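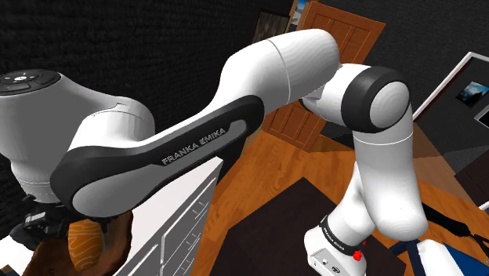 Vy Lã said that the ferry to Prillska would not come tonight, and that Sajib should stop looking at the water.

"It came every night when I was a child," he answered.

"Then there were people on the island. Now there are 14, and they are all asleep."

He sat down on his suitcase. In his coat he had the letter from his aunt, which he had read so many times that the paper was soft like cloth. She wrote that the house was sold, that the new owner would take the key in July, and that the pear tree had given fruit again after 16 years. She did not write that she was ill. He learned this from the man at the Dewan bakery, who believed he already knew.

Vy Lã closed the window of the ticket office and came outside with two cups of tea. She gave him the one with more sugar.

"My brother has a boat," she said. "It is small and it smells of fish."

"How much does he want?"

"He will ask for 2000. Give him half and a cigarette."

Sajib laughed, for the first time since the train from Bornollow. Across the water one light was burning, low, near the place where the tree should be. He tried to remember if the kitchen had a window on this side. His aunt used to put a lamp there when his uncle was fishing late.

"Drink," said Vy Lã. "I will go and wake him."

He drank the tea and kept his eyes on the light until he heard the motor.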